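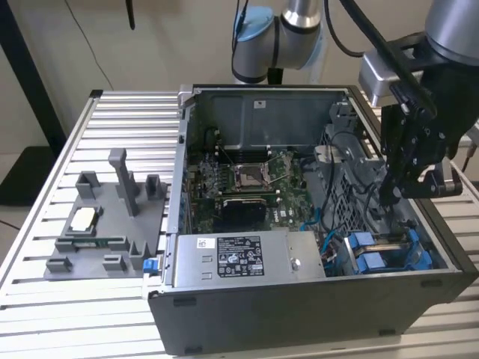

An old Dell with its side panel off and the CPU socket sitting empty.

May 4, 2021

So I've been trying to get rid of stuff again. Every January I promise myself the spare room will be a room by spring, and every spring I'm standing in the doorway with a mug of coffee thinking, well, maybe next year. But we're moving from Rosby to Orkport in 10 weeks and the new place has no spare room at all, so this time it has to happen!

The books went first, and that was easier than I expected (I kept two boxes, don't judge me). Clothes were fine. What gets me is the in-between stuff, like the lamp that works if you hold the switch, or the 3 fondue forks from a set that used to have six. I can't sell that and I feel awful throwing it out.

A neighbor told me to try the swap shed over in Divport and oh my gosh, I love that place. You drive up, you put your things on the shelf, you're supposed to drive away. I drove away with a cake stand and a bread bin. My husband was not impressed -- he says the rule should be one in, two out, and I've agreed to it starting next weekend.

Old electronics are a whole other headache. The shed won't take them, so those go to the drop-off behind the hardware store, and you want to get your photos off everything before you even think about it. I had 900 pictures on one old laptop, mostly of our dog asleep. I kept every single one.

Next up is the closet under the stairs. I opened the door last night, saw the Christmas tree leaning toward me, and closed it again.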